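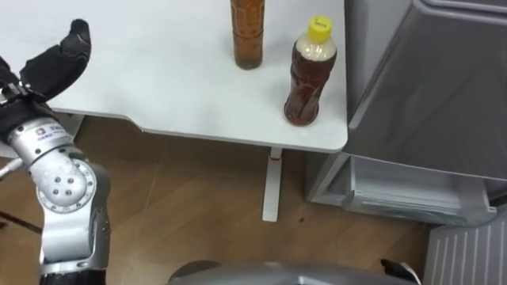 I've been buying secondhand movies since before our rental place in Vurkivville closed, so a lot of my discs come home sticky, smudged or smelling like somebody's garage. Most of them clean up fine!

Start with plain lukewarm water and one drop of dish soap. Hold the disc by the edges (a finger through the middle hole works too) and wipe from the center straight out to the rim. Please don't go in circles. A scratch that follows the track is much harder for the player to read past than one that crosses it.

For old price stickers on the case, I warm them with a hair dryer on low, peel slowly, and rub off what's left with a dab of cooking oil. Slide the paper sleeve out first — I ruined the cover of a perfectly good monster movie that way and I'm still sore about it.
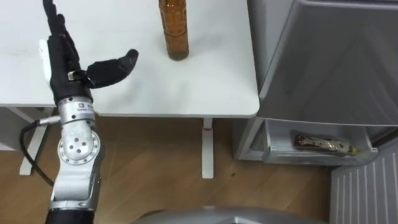
Cracked cases go in the recycling if your town takes them, and the sleeve moves to a new one. If the little teeth in the hub are broken, swap the case right away or the disc will rattle around and get scuffed.

Musty sleeves get a night in a closed box with an open dish of baking soda, not touching the paper. Two nights for the really bad ones.

Shelving: stand them upright, away from the window, and leave enough slack that you can pull one out without dragging its neighbors along. I put 40 to a box when we moved to Bemadstead and that was plenty heavy. 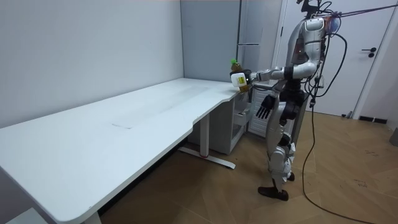

*Brown bottle, bright green cap, held at shoulder height.*

One more thing, keep window spray and nail polish remover away from the shiny side.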